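Home | Coursework | Projects | Reading lists | Contact

This site uses cookies to remember your settings. Accept | Manage choices

Household water use and metering in Povis
Project report, submitted 2022-12-19

1. Introduction

Povis is a hill village that has had piped water for two generations, but until recently every household paid the same flat charge. The supply comes from a spring above the village and runs by gravity to a storage tank, then down through two mains to the houses. In dry summers the lower main holds its pressure and the upper one does not, and people living near the top go without water for part of the day.

The aim of this project was to find out whether fitting meters changed how much water was used, and whether the upper houses noticed any difference. Metering was paid for under a scheme called Condomo, which covered the meter and the fitting but left each household to repair its own pipes.

2. Method

I sent a short questionnaire to every metered household and got 47 back. The questions covered the number of people in the house, whether there was a garden or animals, how water was stored, and what repairs had been made since the meter went in. I also copied the readings from the village ledger. The ledger is handwritten and two pages had got damp, so a few readings could not be used.

For comparison I used Cárdenas, the next village down the valley, which has the same kind of spring supply but no meters. There the only figure available is the total leaving the tank, so the comparison is a loose one.

3. Results

The ledger shows lower use after metering in most of the houses, and the fall was larger in houses with gardens. Several people wrote that they had moved to watering in the evening or had started keeping rainwater. Others had changed nothing in their habits but had found a leak once they saw the meter turning with the taps shut.

The highest reading was 1,565 litres in one day, at a house with a cracked pipe under the yard. After the repair it dropped to the same level as its neighbours. I left this house out of the averages.

Of the households that answered, 60 per cent said the meter was fair and would keep it. Those against it were mostly larger families, who pay more than they did under the flat charge. The upper houses reported fewer dry afternoons, although October was wet and that may explain part of it.

4. Parts and repairs

Most of the repairs were to joints and stop valves. Older houses have steel pipe and the newer ones have plastic, and the adaptor between the two is where leaks were reported most often.
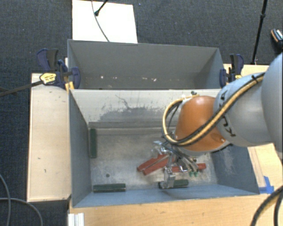 The adaptors sold locally are made by Plaltico and come in 2 sizes. The smaller one fits the meter outlet directly. The larger one needs a reducing ring, and three households had fitted it without the ring and sealed it with tape. All three reported drips within the first winter.

5. Limits of the study

The period covered is short and takes in only one summer. Households without a meter did not get the questionnaire, so their views are missing. I did not test the meters for accuracy.

A second round of readings next summer would show whether the lower use lasts. It would also help to have a gauge on the upper main, as the pressure there is known only from what people remember.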